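Vistberg Folding Workbench, a year on

I put off writing this until I'd had a full twelve months with the thing, partly from laziness and partly because I have been stung before by praising a bench in its first week and then watching it wobble itself to bits by Easter. The Vistberg lives in our back bedroom, where I mend lamps, toasters, the odd radio, and whatever else the neighbours leave on the step. It cost me 200 pounds with delivery, and it arrived on a Thursday in a carton so well taped that I was at it with the bread knife for a good while.

Putting it together took me an evening and two pots of tea. The instructions are drawings only, which I don't mind, though step 5 shows the side rails the wrong way round and I had both of them on and tightened before I noticed. All the bolts take the same hex key, bless them, and the key clips under the top so you can find it again. I can't tell you how happy that clip makes me.

The top is beech, oiled at the factory, and it has taken a fair bit of punishment from me. There's a burn near the front where I put the iron down in the wrong place (my fault entirely) and it sanded out nearly to nothing. I've re-oiled it twice with Fatside board oil, which smells a little of walnuts and goes on nicely with an old sock. The legs fold flat with a proper clunk, and the whole bench slides behind the wardrobe when we have people to stay, although I do need a second pair of hands for that and my back lets me know about it the next morning.

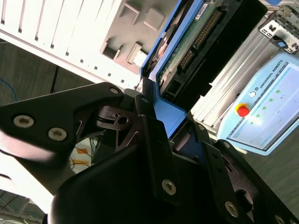
Baluyot wrote in under my first-impressions post to say that the leg catches on theirs had gone slack by January, and that the shop sent a new pair without any fuss once they'd quoted the part number, 1645, from the back of the leaflet. Mine have stayed tight so far, but I've written the number inside the cupboard door all the same, and I'm grateful for it.

Now for the grumbles. The drawer is shallow, too shallow for a decent pair of pliers to lie on top of anything else, and it has no stop, so if you pull it with any spirit you'll have washers all over the carpet. I've stuck a scrap of cork at the back of mine. The feet are hard plastic and skate about on floorboards - I bought rubber cups for them and the bench has stayed put ever since. And it is a touch low for me. If you're tall, do try one in a shop first.

Before this I had the Uluvik, which is 20 pounds cheaper and a good deal lighter to carry, and I was fond of it, but it shivered whenever I used a file and the top was never quite level. For sewing or painting I'd still say the Uluvik is plenty. For anything with a vice on it, go for the Vistberg, and buy the rubber cups at the same time so you only pay postage once.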